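Call for Writers: The Ostdale Short Fiction Residency

Kovent Press is a small publisher of dark and strange fiction, and we are looking for seven writers who want to spend part of October with us in Ostdale. You do not need to have a published book. You need to have a story which you want to finish, and the patience to hear what other people think of it.

The residency is now in its third edition. In the first two we accepted only novelists, and we learned that a novel is too long for the time that we can offer. This year we therefore ask only for short fiction. The finished stories will be considered for our next anthology, which has the working title Jernska, after the drowned village in the opening story. You do not have to write about a village or about water. Ghost stories, quiet horror, weird tales and crime with some supernatural part are all welcome. 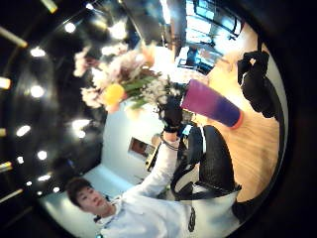

What we offer

Each resident receives a private room in the McAlister house, with breakfast and dinner. Lunch you make yourself in the shared kitchen. The mornings are free for writing and we ask everyone to keep the upper floor silent until 1 p.m. In the afternoon there is a group reading, where two residents present their pages and the others give comments. The evenings have no program, but many people like to sit together and read aloud.

Every resident also has three private meetings with our fiction editor, Gangadharan Kamath. He reads the full draft before the first meeting and gives written notes after the last one. Please be prepared that his notes are detailed. He will ask you about a comma, and he will also ask you why the story exists.

We pay for the room and the meals. We can't pay for travel, I am sorry to say, and we can't help with visa papers. If your story is selected for the anthology, you will sign a separate contract and receive a fee plus two printed copies. Taking part in the residency does not guarantee a place in the book. In the same way, you keep all rights to what you write in Ostdale and may sell it to another magazine if we do not take it.

Who can apply

Anyone over the age of 18 who writes fiction in English. English does not have to be your first language. It is not mine either, and some of the stories I love most in our catalog were written by people who learned it late. We ask only that you can follow a discussion in the group and that you write your own text. Work made with text generators will not be read.

Writers who came to an earlier residency may apply again, but new applicants will be preferred when two samples are equally strong.

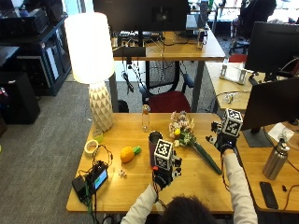 At the desk, with flowers and a tumbler close by.

How to apply

Send one document which contains the following, in this order:

A sample of your fiction, up to 3,000 words. It can be a complete story or the beginning of a longer one.
A description of the story you want to write or finish during the residency, one page at most.
A short biography in the third person, as you would like to see it at the back of a book.

Please put your name only on the biography page. The first readers do not see the biographies, and they choose by the sample alone. Use a plain font and double spacing. Do not send illustrations, cover designs or letters of recommendation.

For the last residency we received 181 applications, and every one was read to the end by at least two people. This takes time, so please do not write to ask about your result before the reading period is over. All applicants will get an answer by e-mail, also those we cannot invite. We are not able to give comments on samples that are not chosen.

There is no application fee.

Practical notes

The house has stairs and no elevator. One bedroom is on the ground floor, with its own bathroom, and we keep it for a resident who needs it. Please mention this in your e-mail, it has no influence on the selection. The same is true for allergies and special diets. Pets cannot stay in the house. Internet works well in the library and poorly in the bedrooms, so download what you need for your research before you go upstairs.

Applications go to the residency desk at Kovent Press, with the words "Ostdale residency" and your story title in the subject line.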